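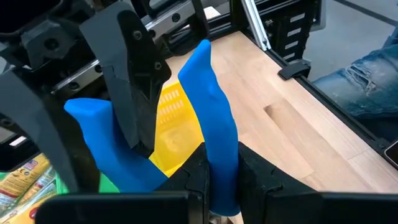 Guides > Duvetti Washer-Dryer > Set-up > 4. Your first wash

4. Your first wash

By now the transit bolts are out, the machine is level, and you own a small bag of leftover plastic caps. Keep the caps and bolts together. You will want them the day you move to Tustton or anywhere else, and on that day you will not remember which drawer they are in.

4.1 The empty run

1. Open the water tap behind the machine all the way. Look at both ends of the hose for a full minute.
2. Check that the drum is empty. The manual is in there more often than you would think.
3. Put two tablespoons of powder in the left-hand drawer. Leave the softener slot alone.
4. Turn the dial to Cottons 90 and press Start. The door clicks twice.
5. Go and do something else. Standing over it does not make it faster — we have tried.

Note: A warm rubber smell on the first run is normal. A burning smell is a different matter. Switch off at the wall and call us.

4.2 A real load

1. Empty every pocket. The filter has a long memory for coins and tissues.
2. Sort by color, then by how upset you would be if it shrank.
3. Fill the drum loosely. You should be able to lay a hand flat on top of the clothes without leaning on them.
4. Put socks and other small items in a mesh bag with the zipper closed. They can slip past the door seal and into the pump, where they stay until someone is paid to fetch them.
5. Close the door until it clicks, pick a program, and press Start.

Caution: Do not pull the door if it stays locked at the end. Wait two minutes. If it is still locked, turn the dial to Drain and let it finish. The handle costs more than your patience.

4.3 After the wash

1. Wipe the rubber seal, including the fold at the bottom that everyone skips.
2. Leave the door open a hand's width.
3. Clean the pump filter every 33 washes. The light will remind you at 43, in a tone you may find personal.

Note: The display shows E7 when the filter is blocked. It also shows E7 when the drain hose is kinked, so check the hose before you get the towels out.

Comments (3)

Marta Hordiienko: Step 2 of the empty run. The manual was in there. I was reading this on my phone because I couldn't find the manual.

Lesia Karpenko: Does the mesh bag go in the dryer part too, or do I take things out first?

Koval: Take them out, they come out damp in the middle otherwise. Mine did.

Zudard Home Appliances | Contact us | © 2019 | Back to top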